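Caltau opens textile care service for small hotels in Althorpe

Althorpe, February. Caltau, a family company for linen and towel care, today announces the opening of its new laundry house in Althorpe. The house will serve small hotels, guest houses and swimming clubs which until now had to send their textiles to the large plants near the coast.

The new building stands on Sheehan Road, in the former seed warehouse. It has a floor of 1176 square metres and gives work to 16 people, most of them from the town itself. In the first year Caltau plans to wash up to 1000 kilograms of towels and bed linen per day.

"Small houses have the same wishes as big houses, but they do not have the same storage," says the management of Caltau. "When a guest house owns only a few sets of towels, it can not wait a whole week until they come back. We wanted to offer a service which respects this."

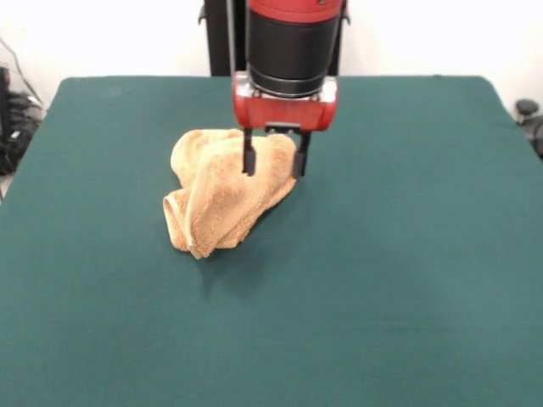

Customers can choose between two forms of service. With the first one, they keep their own textiles, and Caltau collects, washes and returns them within two working days. With the second one, they rent towels and linen from the Kondo range, which is made of heavy cotton and is available in 4 colours. Damaged pieces in the rental service are replaced without extra cost, as long as the damage comes from normal use.

Caltau has also given much attention to the use of water. The rinsing water of one load is filtered and used again for the first wash of the next load. In this way the company expects to save almost a third of the fresh water compared with its older house. The heat of the dryers is led back into the building during the winter months.

Collection starts each morning at 6.30. Orders for the same day must be made before this time, by telephone or through the customer page. There is no minimum quantity for the first three months.

Interested hotels and clubs are invited to visit the house on Sheehan Road and to bring a few of their own towels for a free trial wash. Visits can be arranged with the Caltau customer office in Althorpe.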